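Household Tasks Group, Estwood
Laboratory notebook, January
Entry by Lena Brzozowska. Copies to A. Adamczyk and the Prirside office.

Subject: toaster oven task, simulated kitchen. Review of the current task definition and of the question put to us by Prirside.

1. Background

Prirside has asked for a short written position on whether an arm can be trusted with small kitchen chores in an ordinary home. The office would like a yes or a no by the end of the month. This entry records why I am not yet prepared to give either, and what the group should do before the position paper is drafted.

The chore under review is a modest one. A donut is to be taken from a toaster oven and set on a plate standing on the same counter. A person does this while talking on the phone. For the arm it divides into several pieces of work: opening the door, reaching into a small space with a rack on the side, closing the gripper on a soft item with a hole in it, withdrawing without touching the door, and placing the item within the rim of the plate. Each piece has been studied separately for years. Our interest is in the whole, carried out from start to finish with no help.

2. Set-up

All work to date has been done in simulation. The kitchen is the standard green-cabinet layout with the marble counter. The oven has a door that folds down toward the front of the counter, so that an open door takes up a good part of the space through which the arm would prefer to travel. The plate is to the right of the oven. The Illex scheduler assigns the runs overnight, and results are collected at 8 a.m.

The archive for this task now holds 2,671 runs. Of these, 2,156 were carried over from the autumn set and 347 have been read by a member of the group from beginning to end. The remainder have been scored by the automatic check only.

Stills from the simulated kitchen:

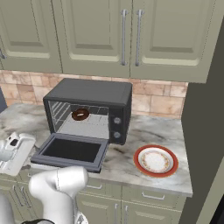
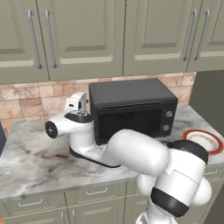
3. Scoring

The automatic check passes a run when the donut is in contact with the plate at the final time step. In my judgment this is too generous. It says nothing about the door, which may be left open, and it says nothing about the path. A run in which the arm drags the donut over the lip of the door and drops it on the rim of the plate receives the same mark as a clean one. A homeowner would not mark them the same.

Adamczyk has proposed a second score, to be reported next to the first, covering three conditions: the item rests fully inside the rim, the door is closed at the end, and no part of the arm other than the gripper has touched the oven. I support the proposal. I would add a time limit, although we have not agreed on its length. My own preference is for a generous one. A slow machine that finishes the chore is of some use in a kitchen, while a fast one that chips plates is of none.

Adamczyk's note in the margin of the draft reads: "Do not let the second score replace the first. We need the old one for comparison with the autumn set." Agreed. Both will be kept.

4. Observations on the chore itself

The door remains the main source of difficulty. The arm must stay clear of its hinge line, pull outward and down in one motion, and then let go at a sensible height. Several runs that I read this week were lost at the point of letting go, with the gripper still closed on the edge when the arm began its next move.

Picking up the donut is less trouble than I had expected. The present policy takes it across the ring and holds it steadily. I would caution against reading much into this. The simulated donut does not crush, does not leave glaze on the fingers, and does not stick to the oven floor. A real one does all of these.

Heat is absent from the model altogether. A person reaching into a toaster oven behaves as though it may be hot. Our arm has no reason to. Any statement to Prirside about safety in the home must say so plainly.

5. Position for the present

For the question as asked, my draft answer is that the arm can be shown doing this chore in simulation and cannot yet be recommended for it in a home. I have asked that the word "autonomous" be kept out of the summary until the second score has been run over the full archive.

6. Actions

Adamczyk: write the second score and rerun the autumn set.
Brzozowska: continue reading runs, door failures first; send wording on heat to Prirside.
Both: agree on the time limit before the next batch is queued.
Open item: whether plate position should vary between runs. Not settled. To be taken up when the rerun is complete.

L.B.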